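4 Arbeitsplatz einrichten und Greifarm in der Simulation prüfen

Dieser Abschnitt gilt für den Selbstbau des Tischarms Metton in der Werkstatt oder zu Hause. Er setzt voraus, dass der Arm nach Abschnitt 3 montiert und die Steuerplatine Lurska mit Firmware vom 1. Mai 2020 oder neuer bespielt ist. Wer eine ältere Platine aus dem Novemberbausatz verwendet, muss zuerst Anhang B abarbeiten.

4.1 Benötigte Teile und Programme

Steuerrechner mit installierter Software Grana
USB-Kabel, höchstens 200 cm
Netzteil aus dem Bausatz
Kamerahalter mit Klemme
Messschieber oder Stahllineal

4.2 Szene anlegen

1. Grana starten und im Menü Datei den Punkt Neue Szene wählen.
2. Unter Einheiten Millimeter einstellen. Die Voreinstellung ist Meter.
3. Eine Arbeitsfläche einfügen und die Maße des eigenen Tisches eintragen.
4. Die Rückwand an die Hinterkante der Arbeitsfläche setzen. Zwischen Wand und Fläche darf kein Spalt bleiben, sonst meldet die Kollisionsprüfung beim ersten Lauf einen Fehler.
5. Der Wand eine Textur zuweisen. Für die Kameraprüfung eignet sich ein unruhiges Muster, zum Beispiel ein Mosaik aus runden Steinen in verschiedenen Größen. Auf einer einfarbigen Wand findet die Bilderkennung fast immer alles und man lernt nichts über ihre Grenzen.
6. Einen einzelnen Becher aus der Objektbibliothek auf die Fläche stellen. Weitere Objekte erst einfügen, wenn Abschnitt 4.4 ohne Fehler durchläuft.

Hinweis: Becher mit Henkel sind für den Zweifingergreifer schwieriger als glatte Zylinder. Wer zum ersten Mal prüft, kann den Henkel in den Objekteigenschaften ausblenden. Für die Freigabe muss er wieder eingeschaltet sein.

7. Die Szene unter einem neuen Namen speichern. Die mitgelieferten Vorlagen sind schreibgeschützt.

4.3 Kamera ausrichten

1. Im Szenenbaum die Kamera anwählen und den Arm ausblenden. Ausgerichtet wird nur auf Fläche, Wand und Objekt.
2. Die Kamera schräg von oben auf die Fläche richten. Der Becher muss vollständig im Bild sein, der Henkel darf nicht verdeckt werden.
3. Vorschau rendern.

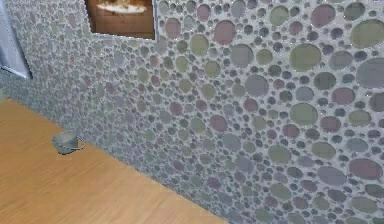
4. Kamerahöhe und Neigung ablesen und in das Prüfblatt eintragen. Dieselben Werte werden später am echten Kamerahalter eingestellt.
5. Die Bilderkennung mit der Taste Erkennen starten. Der Rahmen der Erkennung muss den Becher samt Henkel umschließen.
6. Liegt der Rahmen teilweise auf der Wand, den Schwellwert in Schritten von 25 erhöhen und erneut starten. Über 200 wird die Erkennung unzuverlässig. In diesem Fall zuerst die Kameraneigung ändern.

Hinweis: Leichte Unschärfe in der Vorschau ist zulässig. Die Vorschau rechnet mit verringerter Auflösung, die Erkennung verwendet dieselben Bilddaten.

4.4 Greifbewegung prüfen

1. Den Arm im Szenenbaum wieder einblenden.
2. Die Geschwindigkeit auf die kleinste Stufe stellen.
3. Programm Greifen_Einzeln laden und einmal ausführen.
4. Im Protokoll nachsehen, ob die Zeile Abstand Wand einen Wert unter 25 mm enthält. Wenn ja, den Becher weiter nach vorn setzen und ab Schritt 3 wiederholen.
5. Wiederholung auf 100 stellen und den Lauf starten. Je nach Rechner dauert das einige Minuten.
6. Protokoll speichern. Fehlgriffe stehen am Ende der Datei, jeweils mit der Position des Objekts.

Achtung: Eine fehlerfreie Simulation ersetzt nicht die Prüfung am echten Arm. Kabelzug und Spiel in den Gelenken werden nicht mitgerechnet.

4.5 Übertragen auf den echten Arm

1. Netzteil vom Strom trennen. Erst danach das USB-Kabel an die Steuerplatine stecken.
2. Arm in Ruhestellung bringen und den Arbeitsbereich freiräumen.
3. Netzteil einstecken und warten, bis die grüne Leuchte dauerhaft leuchtet.
4. Szene in Grana auf Hardware umschalten und die Drehmomentgrenze auf 500 setzen.
5. Programm im Einzelschritt ausführen. Eine Hand bleibt am Not-Aus.

Vorsicht: Quetschgefahr zwischen Greifer und Tischplatte. Während der Bewegung nicht in den Arbeitsbereich fassen, auch nicht um einen umgekippten Becher aufzurichten.

Fragen zu diesem Abschnitt bitte an Anathi Zwane, Fehler in den Vorlagen an Chalerm Ongart. Weiter mit Abschnitt 5, Greifbacken wechseln.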